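How to Plan and Budget for a Two-Arm Tabletop Robot Station

Posted Sat 21 May on the Brenevar workshop pages

If you have been handed the job of putting together a robot station for your shop, lab or classroom, pull up a chair, because I have now been through it twice and I made most of the expensive mistakes the first time. The first station went into our old room in Brinside and the second one into the new place in Skudville, and the second came in a good deal cheaper even though it does more. The arms cost the same both times. What changed was how we planned everything around the arms, and that is mostly what I want to go over.

I am going to assume you want two small arms working over one table, doing hand-sized jobs like picking up tools, sorting parts and putting things into trays. If you want something that lifts engine blocks, you need a different page (and a much thicker floor!).

Step 1. Write down the job before you look at a single catalog

Take a sheet of paper and write down what the arms will pick up, where they will pick it up from, and where it goes when they are done. Use the real names of real things. "Small tools" is no good to you later on. "The long hex key, the tape measure, the kitchen scissors" is much better, because now you can put each one on a scale and put a ruler across it.

Next to each item write the weight and the width at the place you would grab it. The heaviest one tells you the payload you need, and please remember that the gripper and anything bolted to the wrist counts against that payload too. I forgot this in Brinside. The arm we had chosen was fine on paper until we added a gripper and a camera, and then it was only just fine, and we ended up leaving two tools out of the job altogether.

The widest item tells you how far the gripper has to open. The thinnest item matters just as much. Flat things lying on a hard table are the ones that will cost you weeks, so if you have any on your list, put a star beside them.

Step 2. Measure the table, then measure it again with the arms in mind

Cut out two paper shapes the size of the arm bases and lay them along the front edge of the table you plan to use. Then take a piece of string as long as the arm's reach, pin one end at the base and swing it around. Do it for both sides. Where the two swings overlap is where you can do two-handed work, and it is always smaller than people expect.

Keep the things you handle most in the overlap, or close to it. Bulk storage can go outside it. Also leave room for the elbow! An arm reaching for something near its own base has to fold up, and the middle of it goes somewhere, usually toward whatever you have put next to it.
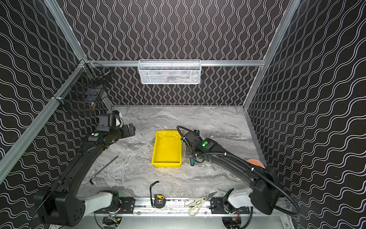 Once you are happy with the layout, tape the outlines down and leave them for a couple of days while people walk past. You will hear every objection anyone has, and it costs you a roll of tape.

Step 3. Decide how the arms will be held down

You can bolt arms straight to a bench, clamp them, or set them on plates along a rail. Bolting straight down is the cheapest and I would do it again if I knew for certain the layout would never change. Ours changed within a month.

A rail with plates costs more up front, but it saves you from drilling a fresh set of holes whenever somebody wants a base moved over. When you ask for a price, ask whether the plates are included and whether they come drilled for your arm's bolt pattern. Our first quote had the rail on it and no plates at all, and I didn't notice until the box came.

Step 4. Price the frame and the walls as their own line

I used to think of the frame as something you make out of leftovers. Please don't. Give it a line in the budget. Our second one came to $600 for the aluminum extrusion, the corner brackets and the panels, cut to length by the supplier. The first time we cut the bars ourselves to save money, and nothing was square, and we bought a good third of it over again.

Panels on three sides are worth having if you use cameras. They keep the background the same from one day to the next, so that a coat hung on a chair doesn't wander into your pictures. Think about what is on the panels as well. Plain glossy ones throw reflections, and we were sorry we bought them. Before you order a full set, ask for a sample piece and look at it through your own camera under your own lights.

A crossbar is a lovely thing to have too. Once you've got one you can hang a basket from it, and then the odds and ends have a home that isn't the work surface.

Step 5. Choose the grippers and the wrist cameras together

These two get bought separately all the time, and then they don't fit each other. Before you order, get the drawing for the gripper and the drawing for the camera and make sure there is a bracket that joins them. If there isn't one, somebody has to make it, and that somebody's time belongs in the budget.

For most tabletop jobs a simple two-finger parallel gripper will carry you a long way. Buy a spare set of fingers for each one on the very first order. Shipping a single pair later cost us nearly as much as the fingers did.

Step 6. Don't skimp on cables

Add up the cable length with the arm stretched as far as it goes, and then allow extra for the loop. A cable that is just long enough will be tugged at every full reach, and it will let go at the connector on a day when you have visitors. Corrugated sleeve is inexpensive, and so is a big bag of ties. Count in the power strips, the network cables and whatever adapters your computer needs. On our Skudville order the line I labeled "cables and bits" came to $425, and I had penciled in half that.

Step 7. Buy the practice objects

This is the cheerful part! You need the tools and containers from your list in Step 1, and you need more than one of each. Things get dropped, borrowed and carried home in pockets. Bright, shallow trays with sloped sides have been the easiest for us to work with. Deep bins look tidy, but a gripper has to go down inside them at an awkward angle, and we gave up on ours.

Buy two of anything whose color or shape matters to you. We replaced a tray that had cracked and the new batch was a different shade, and we spent an afternoon wondering why the vision side had gone a bit funny.

Step 8. Ask for quotes the same way from everyone

Send every supplier the same sheet. Ours is a single page we call the Tu sheet, after the folder it lives in, and it asks for these things:

Arm price, with controller and power supply listed separately
Payload with nothing on the wrist
Reach, measured from the center of the base
Software license, and whether it renews
Spare parts price list
Warranty, and who pays shipping both ways
Delivery time in weeks

The last one needs a hard look. We were quoted 16 weeks for one set of arms, which would have put us well into September, and a slightly dearer pair that could ship sooner turned out to be the better buy for us once we counted the room sitting there unused.

Step 9. Put the order in two parts

Order the arms, the rail and the frame first, along with the emergency stop and any guarding your safety person asks for. Hold back the trays, baskets, lights and extra brackets until the arms are mounted and have been moved through their full reach. You'll pay a little more in shipping. You will also find that half of what you meant to buy has changed size.

Keep some money aside for that second order and write it down as a real line, so it doesn't get spent on something shinier in between. And save the boxes the arms came in until the warranty runs out. They take up a ridiculous amount of room, I know, but the foam is cut to fit and the supplier we used won't accept a return without it.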